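Section 4: Stretching a rolled painting on Condeck bars

This section covers mounting a painting on canvas or linen that has been delivered rolled, using the Onthorpe Condeck bar set. For works on paper, see Section 6. For a painting that is already on a stretcher and only needs tightening, go straight to "Fitting the wedges" below.

Allow an afternoon for your first one. Two people are needed for any painting with a side longer than 108 cm.

What is in the box

Four Condeck bars, mitred and slotted at both ends
Eight wedges, two for each corner
One cross brace (long sets only)
Strip staples, box of 1,000
A sheet of corner guards

You will also need canvas pliers, a staple gun that takes the staples supplied, a light hammer, a tape measure, a soft pencil, a set square and a clean cotton sheet larger than the painting. The Cunha pliers sold with the set have a wide padded jaw and are the ones shown in the drawings. Any wide-jawed pliers will do if the teeth are not sharp.

Check the bars before you start. Each one has its length stamped on the back, near the slot. Opposite bars must carry the same number. If they don't, stop and contact the shop for an exchange, as we cannot take back bars that have been stapled.

Before unrolling

1. Leave the tube closed in the room where you will be working, overnight if the weather is cold. Paint that has just come in from a van in January is stiff and may crack along the roll.

2. Spread the cotton sheet over the work surface and smooth out the creases.

3. Take the end caps off the tube and slide the roll out. Do not pull it by the inner edge. If it sticks, stand the tube on end and tilt it gently until the roll moves.

4. Remove the tape from the outer wrapping. Keep the wrapping and the certificate, if there is one, together in a safe place.

5. Unroll the painting slowly, face up, and let it lie. Most canvases relax within an hour or two. Do not weigh down the painted area.

CAUTION: Some paintings, dot paintings in particular, have raised paint that can flatten or lift if pressed. Never iron a canvas, front or back, and do not dampen the back to get rid of a curl.

Measuring the image

Painted canvases are seldom quite square. An artist working on the ground or on a loose piece of linen will often paint from all sides, and the edges can wander by a centimetre or more. Measure before you assemble anything.

6. Measure the painted area along all four sides and write the figures down. Measure both diagonals as well.

7. Compare the shorter figure of each pair with the length of the bars. If the painted area is larger than the bars, some of the image will turn over the edge. Decide now whether you are happy with that. Many people are, where the pattern runs on without a border.

8. Check the unpainted margin. You need at least four centimetres of bare canvas on each side for standard bars, and five for the deep ones. With less than this, do not continue – see "Narrow margins" at the end of the section.

Note: Look at the back for a catalogue number, a signature or a thumbprint. These are often near a corner. Photograph anything you find, as part of it may be hidden once the canvas is folded over.

Assembling the bars

9. Lay the four bars on the floor with the rounded lip facing up. The lip holds the canvas away from the flat of the wood and must be on the painting side.

10. Push the corners together by hand. If a corner is tight, tap it with the hammer over a scrap of wood. Do not use glue.

11. Measure both diagonals. They should match. If one is longer, push gently on the two corners of the longer diagonal and measure again.

12. On long sets, fit the cross brace (part 604) into the slots halfway along the long bars. The brace has a thick side and a thin side. The thin side faces the canvas, and there should be a clear gap between the two.

13. Put one staple across each corner joint on the back to hold it square. These four staples come out later, so leave them slightly proud.

Stapling the canvas

14. Turn the painting face down on the cotton sheet. Place the frame on it with the lip downwards and centre it, using the measurements from step 6. Mark the outside of each corner lightly in pencil on the bare margin.

15. Find the middle of one long side. Fold the margin over the bar and put in one staple, parallel to the edge.

16. Go to the opposite side. Grip the margin with the pliers, rest the lower jaw against the bar and roll your wrist down until the canvas is firm. Put in one staple.

17. Do the same on the two short sides. You should now have four staples and a faint diamond of tension across the front.

18. Lift the frame and look at the image. If it has shifted or leans to one side, take out the staples and begin again from step 14. It is much easier to correct at this point than later.

19. Work outwards from the middle of each side, two staples at a time, always moving to the opposite side after each pair. Leave three fingers' width between staples. Stop a hand's width short of every corner.

CAUTION: The canvas should be firm but not drum tight. Older acrylic paint and heavily built-up areas do not stretch with the cloth. If you hear a crack or see a fine line open in the paint, release the last staples on both sides and leave the work as it is.

Folding the corners

20. Pull the point of the corner straight in over the mitre and hold it with one staple.

21. Fold the loose flap under so that the fold lies along the edge of the bar. On a painting that will hang unframed, make all the folds fall on the top and bottom sides, where they show less.

22. Staple the fold flat. Don't trim the spare canvas. Fold it in and staple it to the back of the bar.

Fitting the wedges

23. Remove the four temporary staples from step 13. Slide two wedges into each corner slot with the long straight edge against the wood. Tap each one in turn, a little at a time, going round the whole frame twice. Slip a piece of card between the bar and the canvas while you tap so that nothing falls behind.

Press the corner guards on and stand the painting upright against a wall for a day. If it has slackened, tap the wedges once more. It may need this again in its first winter, when the heating goes on.

Narrow margins

Where the bare margin is too narrow to staple, strips of new linen can be attached to the edges to extend them. This is known as strip-lining and should be left to a conservator. Ludia lining tape, which some shops sell for the purpose, is made for new canvas and is not suitable for a finished painting. Ask for a quotation before you agree to the work, and ask whether the adhesive can be removed later.

Shallow frames are another answer. A painting with very little margin can be hinged to a backing board and framed behind a spacer, with no stretching at all. The edges stay visible, and any writing on the back is left undisturbed.
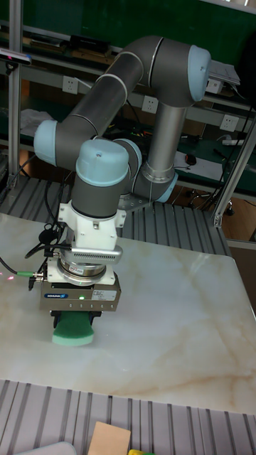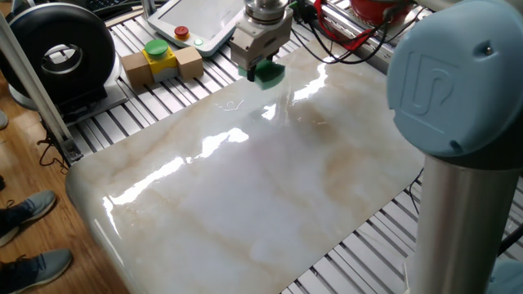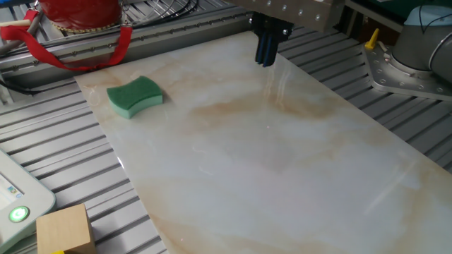 Leif Grønli writes that step 18 ought to be in bold. He stretched a long linen piece bought in June, skipped the check, and found the border running downhill when he had nearly finished. He took every staple out with a flat screwdriver wrapped in tape and started again the next morning. He also suggests pencilling the word TOP on the bar as well as on the canvas margin, which we will add to the next printing.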